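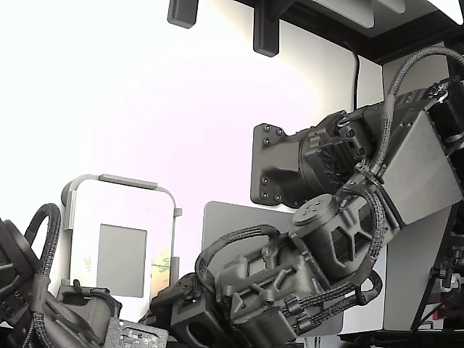 Unit 7: Keeping a Shared Workroom in Order
Facilities and Workspace Practice, Course Handout
Instructor: Marilou Dumlao
Revised 24 August 2021

Purpose of the unit

This unit concerns the care of rooms in which several groups work at fixed stations against a wall. Students will learn to read such a room, to record its condition, and to leave it fit for the next group. The reading for this unit is chapter 3 of the Cabrera workbook. Students who have not completed the Unit 6 inventory should do so before attending.

7.1 Terms used in this handout

Station. The area of wall, floor and working surface assigned to one group for a term.

Fixed item. Anything fastened to a wall, shelf or ceiling. Fixed items are recorded but are not moved by students.

Loose item. Anything that can be lifted without a tool. A small circuit board resting on a surface is a loose item, as is a plastic housing that has not been fastened down.

Run. A cable considered from one end to the other, including any part that passes behind equipment. A thin cable going straight down a white wall is easy to follow. A braided cable that loops around a jointed part is harder, and the whole loop must be recorded as part of the run.

Clearance. The open space that must be kept around a station. Clearance includes the space above the work, which students frequently leave out of their drawings.

7.2 Surveying the wall

Begin at the top of the wall and work down. Record shelves and hanging mounts first, then brackets and plates, then anything carried by them. Students who begin at the working surface tend to stop there, and the upper wall goes unrecorded.

For each bracket, note where it is fixed, what it carries and whether its fasteners can be reached with a straight tool. Do not test a fastener by turning it. If a screw appears to be loose, mark it on the survey sheet and report it to the workroom office.

Surface finish should be entered in plain words such as "white wall" or "light gray panel." Where the material of a panel is not known, write what it resembles and add a question mark. Danilo Dimaculangan, who grades the survey sheets, will return any sheet on which a material has been guessed and entered as fact.

7.3 Cables

Cables account for most of the remarks on last year's survey sheets. Of 44 sheets submitted in May, 36 were returned for an incomplete cable entry. The following rules apply in both workrooms, Tolier and Sorach.

A cable that serves a moving part needs slack. Do not pull it tight for the sake of appearance, and do not tie it to a neighboring cable unless the station drawing shows the tie.

Clips are left where they are. A clip partway along a segment has usually been placed to hold the cable at one point and let it move at another. If a clip is missing, record the position and leave the cable alone.

Cables that serve nothing may be removed only by the workroom office. Students should attach a paper tag and write the station number on it.

7.4 Loose items at the end of a session

Each loose item is returned to its tray, labeled and left out with permission, or handed in at the office. There is no fourth arrangement. Circuit boards are handled by their edges and placed in the lined trays. They are not stacked, and they are not stored in the general parts drawer — this includes boards believed to be faulty.

Printed parts and housings go in the Girkero bins by station number. The parts register currently lists 2,661 entries, and a part returned to the wrong bin may not be found again before the end of term.

7.5 Assignment

Choose one station in either workroom and complete a full survey sheet, with a drawing of the wall and a separate drawing of the cable runs. The two drawings must agree with each other. Attach one paragraph, no longer than half a page, describing the changes you would propose to the storage of loose items at that station.

Sheets are submitted on paper at the workroom office. Work submitted without the cable drawing will not be graded.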